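Right, I've put this off long enough. I need more people for the Jurnau repair evenings, and the little card in the library window has brought in exactly one enquiry (from a man who wanted his gutters done).

So this is me asking properly. If you can sew, solder, glue, sharpen, unpick, read a wiring diagram, or just sit with someone while they work out where the battery goes, please read on. If you can't do any of those but you're good at writing things down legibly, read on even faster!

## What it is

Jurnau is a fixing night. We've got the downstairs room at the old Masilela piano showroom, the one with the big windows opposite the chip shop, and people bring in things that have stopped working. Lamps, coats, toasters, a lot of radios, prams, one accordion. We open at half six and the last item goes on a bench at quarter past eight, and I'm usually locking up by nine, or later if Nimal Gunawardena has got his head inside a sewing machine.

I started it after my mum's kettle packed in and I took it apart on the draining board out of pure temper. It was a loose bit of metal the length of a fingernail. I was so pleased with myself that I went and told the neighbours, and then of course they had kettles too.

We run twice a month at the moment and I'd love to go weekly from June, but I can't do that with the people we've got. On a busy night we see more than 50 items through the door and I've had to start turning folk away at the end, and I hate it. They've carried a hoover up the hill.

## Who I'm looking for

**Textiles.** This is where we're shortest. Zips, hems, linings, pockets with holes in, the knees of children's trousers. You don't need to be a tailor. If you can put a zip in a coat without swearing you're ahead of me. We have 3 machines and one of them is a lovely old thing that only goes forwards.

**Small electricals.** You'd be working with Nimal, who will show you our testing routine before you touch anything that plugs in. Everything mains gets tested before it goes home, no exceptions, even if the owner has a bus to catch. If you already have a testing certificate, please tell me, I may hug you.

**Computers and phones.** Mostly it's laptops that have gone slow and towers people have had under a desk for ten years. Patience matters more than knowing everything. A lot of it is explaining, kindly, that the photos are still there.

**Wood and furniture.** Chair legs, drawers, wobbly everything. We've got clamps. We have so many clamps.

**Front desk.** You greet people, write the ticket, find out what's wrong in their words and put them in the queue. It's the job that makes the evening nice or horrible and I've done it badly myself, so I know. You'd also be in charge of the biscuits.

## What you'd be signing up for

Two evenings a month to begin with, and I'd ask you to stick with it for three months so we get to know each other. If you can only do one of the two, say so and we'll sort it out between us. Holidays, poorly kids, nights when you just can't face it, all fine, just drop me a message before five so I can shuffle the benches.

It's unpaid, I'm afraid, apart from the coordinator job further down. You get your bus fare or parking back, a hot supper (Mizanur Munasinghe does the cooking and his dal is the reason half of us turn up), and your own mug. Tools are provided. Bring your own if you're fussy about your screwdrivers, and put some coloured tape on the handles or they'll wander.

You need to be 16 or over. Under 18s need a parent or carer to sign the form, and I'd put you with somebody experienced. There's a ramp at the side door on Busberg Lane and an accessible loo on the same floor as the benches. It does get loud. If that's hard for you, there's a back room where we do the fiddly jobs and the radio stays off.

## The paid bit

We've had a small grant through the Jastania fund and I can finally pay a coordinator for a few hours a week. It's rotas, ordering fuses and thread, answering the emails I keep not answering, and being in the room on repair nights. I'm looking for someone organised who likes people and doesn't mind a bit of lifting. Ask me for the full job description and I'll send it over with the hourly rate and hours on it. I'd be your point of contact but I promise not to hover.

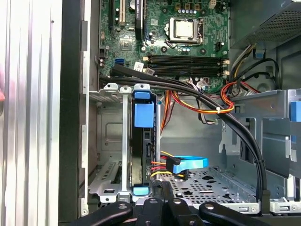 Nuwan Liyanage told me he'd nearly not applied last year as he thought he'd have to know how to mend everything, and that he spent his first two sessions doing nothing but lamp plugs and had a smashing time. He also said to mention that you're allowed to tell someone their thing can't be saved, and that it gets easier. I'd agree with all of that. He does the trickier lamps now, and he's teaching Kamrul Siddiqui to rewire a chandelier that came to us in a bin bag.

## How to get in touch

Pop in on a repair night and ask for Hok-lam, that's me, Hok-lam Kwok, I'll be the one with the clipboard. Or fill in a form at the library desk, they've got a stack. For volunteering I don't need a CV. Tell me:

- what you like mending, or would like to learn
- which evenings are no good for you
- anything you can't eat
- whether you'd be up for a shift on the front desk if we're stuck

For the coordinator post I do need a CV and a page on why you fancy it. Handwritten is fine.

Everyone new comes along for one evening just to watch and have supper, and then we have a chat about which bench suits you. Come at six if you want to see us set up. The side door sticks, so give it a shove.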